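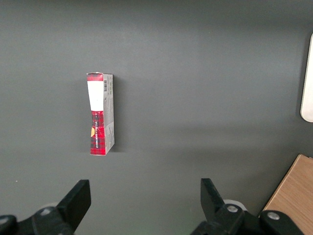
## 1/

Right, packed lunches. I've got two kids at primary and I've gone a bit mad reading the backs of cereal bars, so you're all getting a thread.

## 2/

Started in February when my youngest came home bouncing off the walls and I had a proper look at what I'd been putting in her bag. One Trikside oat bar, 19g of sugar. In a bar the size of my thumb!

## 3/

So I've been making our own. Oats, mashed banana, peanut butter at home (sunflower seed butter for school, they're a no-nut school), handful of raisins. 30 minutes in the oven and they keep till the tin's empty, so two days in this house.

## 4/

Batch one was like roof tiles. Batch two fell to bits in the bag and I was picking oats out of a PE kit. Batch three had an egg in it and was lovely.

## 5/

Karthik Sarkar asked under my last post if it saves money. Sort of? A box of the Arov ones was costing me £1.74 and I was buying three a week. Oats are cheap, seed butter very much isn't.

## 6/

Yoghurts next. I've swapped the Zulent tubes for plain with frozen berries stirred in (they thaw by lunch, and keep the rest cool). Eldest says it's "sour". He still eats it, mind.

## 7/

We haven't banned anything. They get sweets at parties and at Nan's and I'm not going to be the mum patting down party bags.

## 8/

Anyone got a savoury one that isn't cheese? My eldest has gone off cheese and I'm down to crackers and cucumber.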